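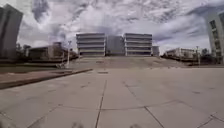
FORECOURT WALK-ROUND - CLEANING AND DELIVERY ROBOTS
Domby site, front plaza and steps
Filled in by: Theophilus Tetteh, grounds
Wednesday, early shift
Marks: OK / ACTION / N/A

1. Paving, general
OK. Worn, some old staining. Sweeper keeps flagging the stains as spills and calling my phone. 2 calls before breakfast. Can Girnanska turn that down please.

2. Joints between slabs
ACTION. Check the long one running up towards the steps along its full length. Delivery unit has small front wheels and the sealant needs to be level. Not measured today, no straight edge with me.

3. Dark patch in the paving, short of the steps
ACTION. Put it on the map as keep-off untill someone confirms what load it takes. Sweeper is 90 kg with a full tank. The old push brushes never mattered.

4. Steps
ACTION. Shallow, so the edges don't show up well against the paving, same pale colour. Fine for us, we know they're there. Want the stop line set further back on both machines. Parcels for the terrace still go up by hand - the new rota has nobody down for this, it just says "automated". It isn't, it's Zakaria's lot carrying them. Needs putting back on the rota as a proper task with time against it.

5. Kerb by the lawn
OK. Sweeper leaves a strip along it that it can't reach. Hand brush, end of shift. Add to job sheet.

6. Lawn
N/A for robots. Grass a bit brown in places. Mower trial not agreed yet, don't let Boven book it in before staff have been asked.

7. Lamp posts
OK from the ground. Lights to be checked after dark by late shift.

8. Emergency stop
OK on sweeper. Delivery unit button stiff, worked on second push. ACTION - report to Girnanska, unit off untill looked at.

9. Staff briefing
ACTION. Four of the early team done, lates not done. People asking who is to blame if it bumps a visitor. Fair question, need an answer in writing. Also who clears faults on breaks. I logged 60 minutes on faults last week and that came out of my planting time.

10. Fault log
OK, up to date. Last entry no. 629, sweeper, "obstacle", nothing there when I got to it.

Recheck items 2, 3, 4 and 8 before delivery unit goes back out. Copy to Zakaria and the lates supervisor. Signed T. Tetteh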